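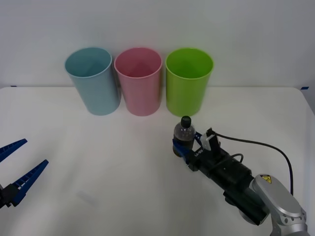
HOW-TO / SCOREKEEPING

How to score a baseball game by hand

Posted 8/9/20

Quick one before the afternoon game. I keep getting asked how to fill in a paper scorecard, so this is the version I give new people at Fontana home games. Ten minutes to learn, a season to get neat at it.

What you need

Scorecard or a scorebook. The Plodside book is fine, spiral bound, 24 games in it. Pencil, and a second pencil. Eraser. Clipboard if you're in the bleachers. Pen is for people who never make mistakes.

Before first pitch

Write in the date, the field, the teams. Visitors bat first so put them on the left page or the top card, whichever way yours is laid out. Then the lineups. Batting order down the side: name, uniform number, position number. Leave the spare line under each name blank, you'll want it for subs.

Get the lineup from the dugout if you can. The one they read over the PA is usually too fast to write down.

Position numbers

Learn these first. Everything else hangs off them.

1 pitcher
2 catcher
3 first base
4 second base
5 third base
6 shortstop
7 left field
8 center field
9 right field

Shortstop is 6, not 5. Everybody trips on that the first week. They're positions, nothing to do with the number on the shirt.

Reading the grid

Each row is a batter. Each column is an inning. Little diamond in every box. Home plate is the bottom corner, first is the right corner, second the top, third the left. When a batter reaches, draw the line along the bases he got to. When he scores, close up the diamond and shade it in. You can then count runs from across the room.

Marking outs

Ground ball to short, thrown to first: 6-3. Fly ball to center: F8. Line drive caught at third: L5. Pop up to the catcher: P2, though some people just write F2. Strikeout swinging: K. Strikeout looking: backwards K. First baseman fields it and steps on the bag himself: 3U, the U is for unassisted.

After every out put the out number in the box and circle it. 1, 2, 3. Don't skip this. It's the only way to find your place when you look up and the teams are changing sides.

Double play: say short to second to first. The runner forced at second gets 6-4 in his box, the batter gets 6-4-3 in his. Circle the out number in both. Write DP next to the batter.

Marking hits and such

1B, 2B, 3B, HR next to the diamond, line drawn to the base. Walk is BB. Hit by pitch HBP. Error is E plus the position, so a bobble by the second baseman is E4. Fielder's choice FC. Sacrifice bunt SAC, sac fly SF. Stolen base SB, written by the bag he took. Wild pitch WP, passed ball PB.

When a runner moves up on someone else's hit, I write the batter's uniform number along that leg of the diamond. Optional. Handy later if a coach wants to know who drove him in.

End of the inning

Slash across the bottom corner of the last batter's box. Total up runs, hits, errors, left on base at the foot of the column. Next inning starts one column over, one row down. Not back at the top of the order! Commonest mistake there is.

If they bat all the way around, you run out of column. Just keep going in the next one, cross out the inning number at the top and renumber the rest. Happened in the Drokham game, 11 runs in the second, my card looked terrible and it still added up.

Subs

New hitter goes on the blank line under the guy he replaced. Vertical line on the left edge of the box where he comes in. Pitching change, horizontal line above the first batter the new pitcher faces. Write both down right away becuase you will not remember.

Pitch count

Most leagues want it now. Tick marks on a separate sheet, bundles of five. Every pitch counts including fouls. Check with the other scorer between innings, not at the end. At Ikden the two books didn't match and we had 148 in one and something else in the other, took ages to sort out.

Proving the card

Do this after the last out, before anyone leaves. For each team:

Plate appearances = runs + left on base + outs made by the other team's fielders.

If the two sides are equal your card is good. If not, it's nearly always a missing out or a runner you left on and forgot to count. Go inning by inning til you find it.

If you fall behind

Leave the box empty, dot in the corner, keep up with the live play. Ask somebody between innings. Trying to fix the last play while watching the next one gets you two bad boxes.

Practise on a TV game first if you're nervous. You'll get replays. Mute it and see if your card matches the box score the next morning.

Next post is earned runs, which needs its own page.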